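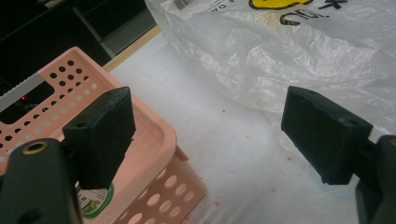
Automation and Work, Unit 4
Teaching a task by hand: what changes for the people at the table
Handout to read before the seminar

1. Where we are in the course

In Unit 3 we looked at large machines that replaced a whole line of work at once. Now we go to a smaller and slower case. The workplace is the packing and returns room of Jimunley, a household goods shop with a mail service in the town of Urnen. The room has tables, baskets, bags and shelves, and the goods are different every hour. For a long time such rooms were considered too irregular to automate.

The method used at Jimunley begins with the workers themselves. A worker takes a gripper tool in the hand, with two padded fingers and a camera, and does an ordinary task with it: lift a jar out of a basket, move a bag to the side, put a box on the shelf. The recordings are later used to train a robot arm with the same kind of fingers. The project has the name Hulinham, and the supplier of the tools is a small firm called Zúñiga.

2. The work before

Eight people worked in the room when the project started. Their contract described them as packers, but the description was too narrow. They also checked returned goods, decided what could be sold again, cleaned the tables, and called the front office when a label did not agree with the order. Most of this was learned from a colleague and was not written in any place.

Please keep in mind the difference between the described task and the real task. We will need it in section 4.

3. The recording period

In November the recording started. Each worker spent 90 minutes of the shift with the gripper tool, normally from 10 a.m., when the first delivery was already sorted. One recording is one short task from beginning to end. By the end of the period there were 1,821 accepted recordings. A recording was refused when the fingers hid the object for too long, or when the worker helped with the other hand.

This last rule caused the most discussion. Packers use two hands all the time. One hand opens the bag and the other puts the object in. With a single gripper they had to find another way, for example to press the bag against the wall of a basket. Several workers said that after a week they had become good at something which was not their job.

The speed also changed. An experienced packer does not look at each object, the fingers know it. With the tool there is no feeling in the fingertips, so the eyes must do the work. The workers reported tired eyes and a stiff wrist, and the time with the tool was then divided into two parts with a pause between them.

4. Three questions for analysis

4.1 Whose skill is in the recordings?
The employer paid for the hours, and the supplier owns the tools. But the way of turning a jar so that it comes out of a full basket without pushing the others belongs to a person who learned it over years. The workers at Jimunley received a fixed bonus of 500 for the whole period, the same for each. Some found this fair. Others said that the best recordings came from two or three people, and that a good recording continues to be useful after the person has left the company.

4.2 What is left out?
Only the movement of objects was recorded. The decision to put a returned article away as damaged was not. When the robot arm was later placed in the room, it could move almost every object from the list, but it did not ask if the object should be moved. A person had to stand near and make this decision, often with less time than before.

4.3 What is the new job?
After the project the workers had a new title, "station operator". In practice the operator fills the baskets, clears thin plastic bags away from the fingers, and restarts the arm when it stops. Two people liked the change, above all for the back and the shoulders. Others missed the talking – at the old table they stood face to face, and at the stations they stand in a row.

5. Terms to know

Demonstration: a task done by a person so that a machine can learn from it.
Tacit knowledge: what a worker knows how to do but cannot easily put into words.
Deskilling: a change in which a job needs less skill than before, or is paid as if it needs less.
Residual task: a piece of work that stays with people after automation, often small and often interrupted.

6. Preparation for the seminar

Choose a manual task that you know well, at home or from a job. Do it once in the normal way and once with a pair of kitchen tongs in one hand, the other hand behind your back. Write one page on what you had to change, and mark which parts of your knowledge a camera near the tongs could record and which it could not.

Bring also one argument for and one argument against the equal bonus in 4.1. We begin with the bonus and take the written pages in the second hour.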